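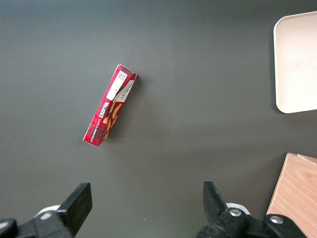
How long does shortbread keep once the box is open? Two weeks in the tin with the tight lid, and a lot less if somebody leaves it out on the bench overnight.

November, a bit after four. Tea break notes, because Heloísa asked me to put the snack stuff in the notebook where people will find it (she's tired of the sticky notes on the kettle, and fair enough!).

So we've got Walkers in now, the slim red tartan box. I'd been buying the loose ones from the bakery on the corner and they're lovely, but they shed crumbs like you wouldn't believe and I was finding them in the drawer with the calipers. Boxed ones stack, they fit on the shelf over the sink, and Karthikeyan can stop telling me about mice.

Please put them out on a tray. The white plastic ones with the raised rim are good for this — crumbs stay put and you can tip the lot in the trash when you're done. Wash it, dry it, back on the shelf. The trays we use for parts are the metal ones and they don't leave the workshop side, so don't swap them around.

Silvan wanted to know about dunking. I tried it with my own mug while the glue was setting on the Hurenard panels: 2 seconds is fine, any longer and you're fishing with a spoon. Josué says he gets more out of coffee than tea, but he drinks it lukewarm, so I'm not counting that one.

Money: the jar has over 30 dollars in it, so no need to chip in until the next order. Reinaldo is driving out to Lindton for screws anyway (a box of 1000, the short ones, he has the list) and he'll stop at the grocery on the way back. If you want something other than shortbread, write it under this entry before he goes. I'd like ginger snaps, myself.

Empty boxes get flattened and go in the cardboard bin by the back door. Panels come out of the clamps at five, and I still need to find the good scraper.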